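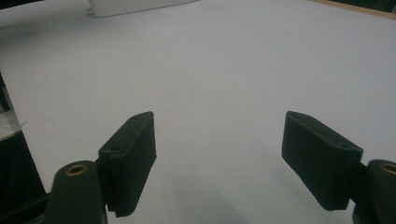 Matte white tabletop, slightly cooler in tone toward one side.

White paint reads blue next to white furniture, how do I match it?

Posted by Kenna Guthrie
Viewed 2,613 times

I have a workroom with a matte white table and I want the shelves and the wall behind it in the same white. I bought a sample pot of Dultine 643 from Mackay in Plesness because the chip looked identical in the store. On the wall it looks cream by day, and after 6 p.m. with the ceiling lights on it is close, but the table then looks blue beside it. I have put on two coats over a gray primer. The old wall color was a pale yellow and one wall still has it.

Is the paint wrong, is the lamp wrong, or do I need a third coat? I would prefer not to buy a third lamp type. The ones up now are marked warm white and there is no other number I can find on them.

Murdo Dow

Third coat won't hurt. Mine needed three over gray. Also check they stirred the pot.

Fraser Moncrieff

Two whites that match under one light and differ under another have different pigments or brighteners in them. The term is metamerism. A third coat will not fix it, though you should rule out primer showing through before you spend anything on tint. Paint a piece of card with two coats over bare white and two over your gray primer, let both dry overnight, and compare them side by side. If they differ, Murdo is right and you need more paint.

If they are the same, the next thing to check is the yellow wall. Light bouncing off it warms everything it reaches. Pin a white sheet over as much of it as you can and look again at the same time of day.
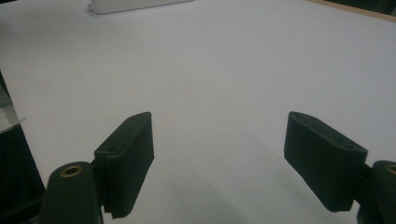
A single chip held against the furniture is a poor test. Reflected color varies across any large flat surface, and the part you happen to compare against decides the answer. Take your own table: it has a faint bluish-gray cast, but it gets slightly brighter toward the upper middle, so a chip laid there and a chip laid near a corner could lead you to two different whites. Use a card the size of a sheet of paper, keep it flat on the table, and move it to several spots. Then stand it upright where the shelves will be, which is the orientation that matters for the wall.

Sheen is the other variable. The table is matte. If your sample pot is eggshell it will pick up highlights from the ceiling lights and look lighter at some angles and darker at others. Ask for the flat version of the same tint before ruling 643 out. If it is still too cream, 498 on the Dultine card is the cooler neighbor — I used it in a hallway in Trolterham and it goes distinctly gray on a north wall, so test it first.

Lamps come last. Change them only when the daytime match is good, and change all of them together.

Kenna Guthrie

The pot was eggshell. I did the cards and the primer made no difference. Covering the yellow wall helped more than I expected. Will get 498 in flat on Wednesday and test on a card.

Dougal Rennie

Shelves can go one step lighter than the wall if they sit in shade. Otherwise they read darker even with the same paint.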